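Laundry Room and Shared Washing – Frequently Asked Questions

Poltgate Housing Co-operative, information for residents and new tenants
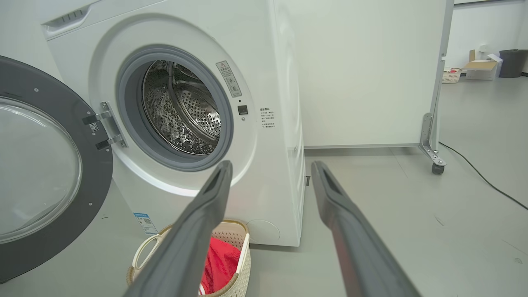

We receive many of the same questions each month, so I have put the answers together on one page. I wrote them as simply as I could. If something is still not clear, please write to the office and I will correct it. Last updated 3/15/21.

General

Who can use the laundry room?

All residents of Poltgate, in both buildings, and guests who stay with you overnight. Please do not bring washing for friends or family who live somewhere else. The room was planned for the households we have, and on busy evenings it is already full.

Where is it?

There are two rooms. The bigger one is in the basement of the Prilmont building, past the bicycle storage. The smaller one is on the ground floor of the Kesach building, beside the back entrance. Your grey key opens both. The small brass key is only for your mailbox.

What are the opening hours?

From 7 in the morning to 10 in the evening, every day. Your last load must be finished by 10, so please do not start a long cotton program at half past nine. The people who live above the room in Kesach hear the spinning very well.

Why is the Prilmont room closed some mornings in November?

In November the heating company comes to check the boiler, and they must pass through the laundry room with their equipment. A notice is put on the door six days before. The Kesach room stays open.

Booking

Do I need to book?

For the evening, yes. During the day you can simply come, and if a machine is free it is yours.

How do I book?

Write your unit number in the book on the shelf at the entrance. One line is one machine for two hours. Please write with a pen. Several residents asked me for an online system. I asked for prices and they were higher than I expected, so for now we continue with the book.

How long is my place kept?

Fifteen minutes. After that another person may take it. If you know that you will not come, please cross out your line.

Somebody left their washing in the machine and it is my turn. What can I do?

Wait ten minutes. Then you may take it out and put it in one of the baskets on the long shelf. Do not put it in a dryer, even if you want to be kind. Last winter a wool cardigan was dried this way, and the discussion about it continued until spring.

Paying

How much does it cost?

The washing is included in your monthly charge. The dryers are paid with the laundry card.

Where do I get a card?

From the office. The first card for each unit is free. If it is lost, tell us the number written on the back and we move the balance to a new one. Please keep this number somewhere – without it I cannot find your balance.

My card shows an error at the dryer.

Clean the strip with a dry cloth and try again. If it still does not work, leave the card in an envelope in the office mailbox, with your name and unit number. Do not write to the dryer company directly. They only answer to the contract holder, and your message will come back to me after two weeks.

How much water do we use?

This was asked at the annual meeting, so I give the answer also here. In the last full year the two rooms together did more than 1,000 loads in the winter half alone. The water meter for the Prilmont room showed 273 cubic metres for the year. I do not have a separate number for Kesach, where the laundry room and the garden tap share one meter.

Washing

Which detergent should I use?

Any normal one, liquid or powder. Our water is soft, so you need less than the package says. Half of the recommended amount is enough for clothes with ordinary dirt. Too much soap stays in the fabric and makes towels hard.

Can I use fabric softener?

You can, but a few neighbours have sensitive skin and asked if we could use products without perfume. It is a request and not a rule.

Can I dye clothes?

No. Please do this at home in a bucket.

Can I wash a duvet or a sleeping bag?

A single duvet, yes. A double one is too big and comes out still dry in the middle. The laundromat on Temba Street has larger machines and is open on holidays.

What about pet blankets?

Shake them outside first and take off the hair with a brush or a rubber glove. Afterwards, wipe the rubber seal with a damp cloth. Horse blankets are not allowed.

Should I close the door when I finish?

Leave it open a little, so the air can move. Closed machines start to smell after one or two days.

The clothes come out very wet.

Usually the load was too small or it was one heavy item, like a bath mat, and the machine could not balance it. Add two or three towels and run the spin program again.

Problems and repairs

A machine does not start.

Check that the door is properly closed and the water tap on the wall is open. If both are fine, hang the red card on the machine and report it to the office with the number of the machine. Please do not pull out the plug.

Who repairs them?

Leonidas Fragkou has the maintenance contract for both buildings. He normally comes within two working days. The last large repair, a pump and new hoses in Prilmont, cost us $1,304, and a big part of it was caused by coins and hair clips. So please empty your pockets, the children's pockets also.

My clothing was damaged. Does the co-operative pay?

In general, no. You use the machines at your own risk. If you believe that the machine was defective, bring the item to the office within a week, and we will look at it together with the repair report.

I lost a sock.

There is a box for lost things under the folding table in Prilmont. It is emptied at the end of every second month, and good clothes go to the charity shop.

Can I dry my washing on the balcony?

Yes, on a rack that stays lower than the railing. Lines fixed to the wall are not permitted – the screws let water into the insulation.

How do I contact the office?

By the mailbox at the Prilmont entrance, or by the contact form on this site. I answer in English or French. For a water leak, please call the emergency number on the laundry room door and do not use the form.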